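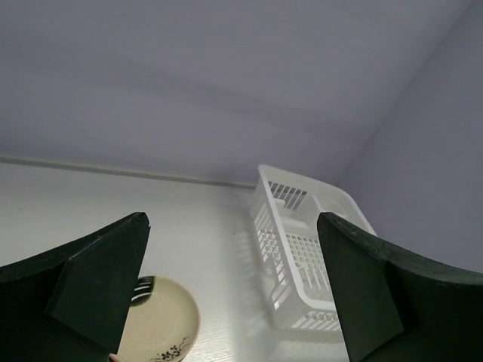

July 20, 2024

Wall paint batch tests, cont. Picking up from the Kondus panels, which I still owe everybody a writeup on.

Mixed 500 g of the Odera base with the new chalk filler, batch 531. Went in lumpy. Second pass through the fine mesh got most of it out, left maybe a spoonful of grit in the sieve, kept in the jam jar on the top shelf. Don't toss it, want to look at it under the loupe.

Viscosity by cup: slower than last batch. Added water 50 g at a time. Stopped at 100 g total. Brushes nicely now but sags if you load the roller heavy. Farzana Karunaratne says cut back the thickener before touching the water again and she's probably right. Try that on the next one.

Panels A to D primed and coated, one coat each. E left bare for comparison. B has a roller hair stuck in it, my fault, ignore that corner.

Color: the gray leans purple in the morning and flat gray under the tube lights. Same as Flikeo had with their gray last year. Too much of the red oxide I think, or the violet isn't fully dispersed and keeps opening up as it gets rubbed out. Need to rub a patch with a finger while wet and see if it shifts. Forgot to do that today.

Scrub test on the old panels (Drerketach binder): C fine, A fine, D burnished badly, shiny oval right in the middle. Wrote the stroke counts on the backs in pencil. Somebody please stop using the blue sponges for this, they are a diferent grade and the numbers don't compare.

Touch-up is still the real problem. Patch on panel C from the first round shows from the side, halo all the way round the edge. Brush over roller never matches. Tried stippling it with the short nap mini roller, better, not gone. Customers will see it on any wall with a window next to it.

To do:
order more mesh cups
thickener cut, new batch, same water
finger rub on wet patch
relabel the oxide tub, lid and tub dont agree
ask Farzana for her drawdown cards back

Panels stay flat on the rack overnight. Fan off.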